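3.2 Snack packaging

Metallized film bags made up 429 of the 1,000 items sorted at the Mestetti site. Most were creased along their full length, and the crimped seam was the feature that best survived crushing – color bands and labels were often folded out of view.
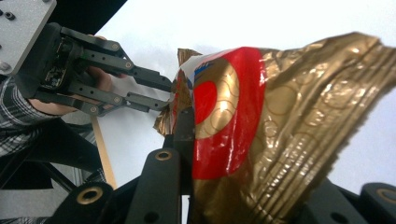 Figure 4. Gold foil bag with a red band and crimped upper edge.

Bags from the Skondthorpe households were recorded in the same way, in lots of 10. A label was entered as unreadable when no full word could be made out, and the bag was then classed by film color alone.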